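Skundach forum > Manipulation > Learning from demos: hand-held gripper vs. teleop

drurnard_fan
January 16, 2019
Finished my first real comparison and I'm thrilled! Same policy, same grocery items, 50 demos per item each way. The hand-held demos beat teleop on every soft package I tried. Bags were the big surprise - the policy comes in low with the fingers wide and doesn't shove the thing across the table anymore.

Samau
Nice, but are you matching demo count or collection time? 50 teleop demos take me a whole afternoon. If you match hours, teleop looks even worse.

halilovic_lab
I don't buy it yet. Two people collecting means two styles, and teleop operators vary a lot more. We saw that gap vanish in the Halilović setup once the same person did both.

drurnard_fan
Fair! Count, not time. And yes, two of us collected, but we both did both methods. I can split the numbers by person.

Samau
Please do. Also curious if it holds up at 1000 demos. My guess is teleop catches up on boxes and never on bags.

halilovic_lab
My guess is it catches up on both. Happy to be wrong.

drurnard_fan
Ha, then I'd better keep collecting. Dried foods in crinkly plastic are up next, and I'm changing the start pose every time so the policy can't just memorize the approach.

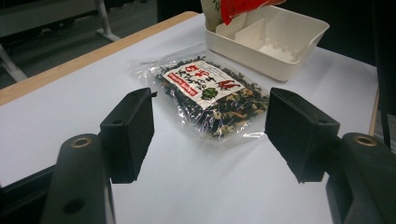

I'll post the per-person split in this thread first, then the new items once both methods have the same count.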